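Aton 53 Touring Paddle, two-piece

The Aton 53 is a paddle for people who go on the lake or on slow rivers for many hours and do not want tired shoulders in the evening. It is made by Pemis and it comes in two parts, which you join in the middle with a steel button. Taken apart, it fits in most car boots.

The blade is narrow and long. It enters the water quietly and it forgives a low stroke, so it is a good choice also for a person in the first season. For white water please look at the Moltar instead, which has a wider blade and a stronger edge.

You can set the blades straight or turned, for the left or the right hand. Many of our customers mark the angle they like on the shaft with a marker pen, and this is fine, the surface does not suffer from it. 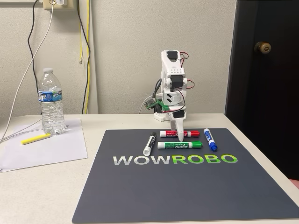
Markers on the dark mat, one of them red.

Which length to take depends on your height and on the width of your boat. If you are between two lengths, we advise the shorter one. Shakuntala Kushwaha at the shop desk can help you with this by telephone, please have the width of the kayak ready when you call.

Care: rinse the joint with clean water after every trip, and always after the sea. Do not put oil on the button. Keep the two parts separated in winter, otherwise they may become stuck together.

In the box: two paddle halves, two drip rings, one cloth bag.
Spare drip rings: sold in packs of 4
Price: Rs 3,476
Delivery: within 10 days
Guarantee: two years on the shaft and the joint, not on scratches of the blade

The Bhardwaj carrying bag with shoulder strap is sold separately. The green colour is out of stock and will come again in September.

Page updated 2021-04-21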